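The Unicorn of Barajas Court

I should say straight off that I never wanted the thing. My sister Bríd won it at the September fair, on the hoopla, with her very last hoop, and she has never been able to carry anything home herself in her life. So that was me on the number 75 bus with a great big fluffy animal on my knee, all pink and turquoise and lavender, and a man across the aisle pretending to read his phone.

We called it a unicorn for a while. It hadn't got a horn, but it had the colouring. Then Lino from downstairs said it was clearly a bear and his little boy said dog, quite crossly, and after that we just called it Grusby, which was the name of the biscuits we were eating at the time.

Grusby lived on the end of my bed, then on the wardrobe, then (when I couldn't open the wardrobe) in the bath. You try having a shower round that! I'd lift him out, put him on the lid of the loo, have my wash, and find he'd soaked up half the steam in the building. By the second week he smelled like a swimming bag.

"He wants airing," said Bríd, who had not once offered to have him at hers.

So one afternoon, with the sun properly out, I tucked him under my arm and took him down to the big lawn behind the flats. They'd only just mown it and I didn't want bits of grass in his fur, I'd never have got them out, so I put him by the concrete ledge where the brick paving is and sat down next to him with a flask of tea and my library book. 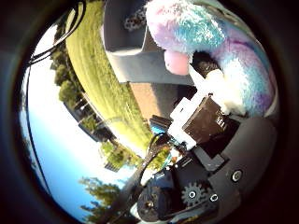
Grusby taking the air, nose and all.

I'd got to page 431, where the captain finds the letters, when Mrs Čierny came along with her shopping trolley. I'd lived there six years and the most she'd ever said to me was "bins". She stopped. She looked at Grusby for such a long time that I put my finger in the book.

"Is he for somebody?" she said.

I said no, he was only drying out.

"My husband bought me one like this in Bornach. Green, though. Horrible." And she parked the trolley, put the brake on it and sat down, with Grusby in between us like somebody's aunt at a wedding.

Well, I heard the lot. How they'd driven 851 miles in a car with no heater, the green one strapped in the back with a belt on, and how a policeman had pulled them over and then waved them on when he saw it. How she'd left it behind in a flat in Mitovo when they moved and her husband hadn't spoken to her until the Thursday soup had gone cold. She laughed so much telling me that bit she had to borrow my napkin. I gave her the tea in the flask lid and had none myself, and I didn't mind.

When the shade came round she got up and patted him on the head, quite firmly, the way you'd test a loaf.

"Still damp," she said. "Bring him tomorrow."

I went up and rang Bríd to tell her, and she said in that case could she have him back, as she'd been thinking he'd look nice in her hall. I told her he had plans.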